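Speaker notes: Folding Is Not a Personality
Ajith Salian, Brornau spring household series
Slot is right after lunch, so keep it moving

OPENING
Wait for the chairs to stop scraping. Say hello. Thank Brornau for the room and for the coffee, in that order.

First line: "I have owned 107 dish towels in my life and I could not tell you where most of them went." Pause. If there's no laugh, go straight on as if it were a statistic.

Tonight's subject is the flat surface. Everybody came for folding tips and they'll get them, but folding is the easy part. The hard part is having somewhere to do it. Ask for hands: who has a table at home with nothing on it right now? Expect few hands. Expect one liar.
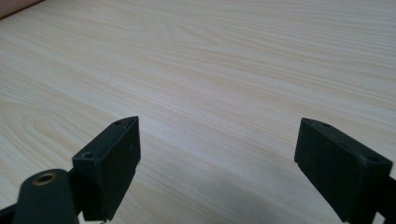

My rule at home is that a table gets cleared before the cloths come out of the dryer. If I do it the other way around, I put the warm pile on top of the mail, and then I own a warm pile with mail in it. My sister found a jury summons in a pillowcase this way. (Skip the jury summons if she's in the audience.)

Size of table: smaller than you think. You want to reach both far corners without leaning. People tell me they fold on the bed. People who fold on the bed end up sleeping next to the towels, and they know it.

Drink of water here. I always forget.

THE BIN
Move to the bin section. One bin, on the table, beside the pile. I used to keep mine on the floor, and the dog took that as an invitation.

Laaksonen sells a lovely divided one with a lid. I bought it. The lid is under my sink. Plain is fine. Shallow is better than deep, as a deep bin turns into a well and the cloth at the bottom stays there till April.

The actual method, slowly, for those taking notes:
Pick the cloth up by a corner. Any corner. Do not hunt for the best corner.
Let it hang so it sorts itself out a little.
Find the next corner along the edge, lay the whole thing down, and smooth it once.
Half, half again, into the bin.
Stripes are your friend. If the stripes line up, you did it right, and if they don't, turn it over and nobody at your house will say a word.
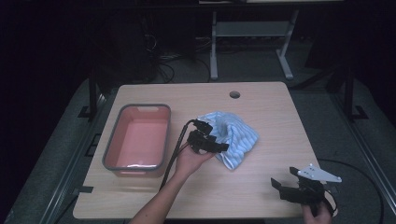

Striped cloth, one corner up, bin standing by.

Linger on that. The corner stage is where most people give up and start rolling. I have nothing against rolling. I have a drawer at home full of rolls, and every one of them is a cloth I got tired of.

STORY: VOLOW
Keep to 2 minutes. The summer I worked at the Volow guest house, we folded 200 napkins before breakfast and the owner refolded the lot during it. She wanted the hem on the inside. Nobody had mentioned the hem. I still fold hem inside, out of fear.

Do not do the owner's voice. It went badly at Prodell.

WRAPPING UP
Homework: clear one table tonight. Fold one cloth. Leave the table clear till morning and see who in the house puts keys on it first.

Then questions. These came up last time, so have them ready.

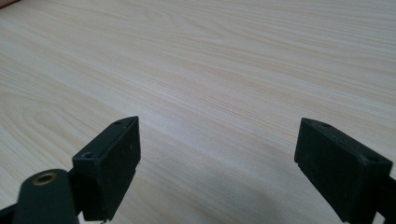
Should I iron kitchen cloths before folding them?
Only if you enjoy ironing. Smooth them with the flat of your hand while they're still warm and they'll be good enough to dry a pan.

What about fitted sheets?
Separate talk. Point at the sign-up sheet by the door.

If time's left, hand out the practice cloths. Get all of them back this time.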